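We use cookies to improve your experience on this site. By continuing to browse you accept our cookie policy.

4 min read

Open day at the Dallico panel works: notes on hallway furniture

Dallico makes flat-pack storage for entrances and small halls. The works opens its doors to trade visitors each March, and I went mainly to look at edge finishing and at how the firm tests its low shoe units. The tour started at 9:30 with a short talk on the product range, which has been cut back to low, open pieces with a top surface, a middle shelf and clear space at floor level.
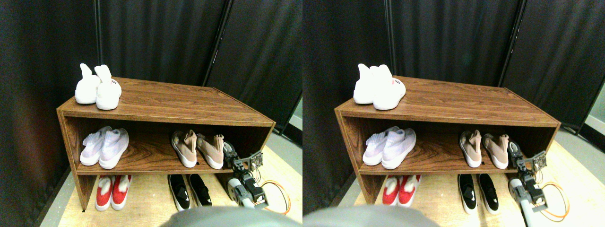
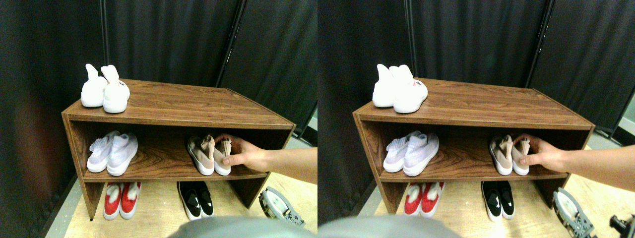
The talk gave two arguments for the open format. The first is drying. Shoes put away damp in a closed cabinet stay damp, and the returns desk sees the result as swollen panel edges and complaints about smell. The second is cost: doors need hinges, hinges need accurate drilling, and drilling errors were the largest single cause of rework before the range was reduced.

From there the route follows the material. Raw board arrives at the north end and rests in the hall before cutting, so that its moisture content can settle. The beam saw cuts stacks of up to 4 boards. Cutting plans are sorted so that the grain direction of the print runs along the longest side of each part. This wastes some board, and the guide put the loss at a level the firm accepts for visible parts only.

Edge banding is the slowest step and the one I would have liked more time on. Dallico runs a Karimi bander with a hot-melt line. The operators check glue temperature at the start of the shift and after every change of band. A sample strip is peeled by hand each time. If the glue stays on the band and leaves the board clean, the run is stopped. Corners are trimmed by machine and then finished with a hand file, and I saw two filed parts rejected for a slight flat on the corner that I could not find with my thumb.

Drilling and packing share the next hall. The packing line was stopped for a change of carton size during our visit, so I can report only on the layout. Hardware bags are weighed before they go in the box. A bag outside tolerance is opened and refilled from scratch, as searching for the missing dowel takes longer. Instruction sheets are printed on site from files supplied by Skikia, a drawing office that also handles the spare parts list.

The test room was the best part of the day. It is kept small and warm, and the rigs are plain: a loaded top surface measured for sag, a side push at shelf height, and a wet cloth left on a banded edge overnight. The current shelf went through 156 side pushes before the fixings loosened enough to measure. The previous version, with shorter dowels, managed 107 on the same rig. A third version with a different glue reached 106 and was dropped. I asked whether a single rig can separate 107 from 106 – it cannot, and the glue was rejected on price.

Some practical points for anyone planning to go. Closed shoes are required and they do check. Parking is behind the Alito paint store, with a gravel path to the gate. Ear protection is handed out, but the foam plugs are poor and it is worth bringing your own. Questions are taken at the end of each hall, and the guides prefer them there as the saw makes conversation impossible.

Lunch was soup and bread in the canteen. The afternoon session on surface printing was full by the time I asked, so I have nothing on that. The print samples in the lobby are free to take, and the darker ones show scratches far more readily than the pale ones under the strip lights.

Subscribe to our newsletter to get new visit reports by email. You can unsubscribe at any time.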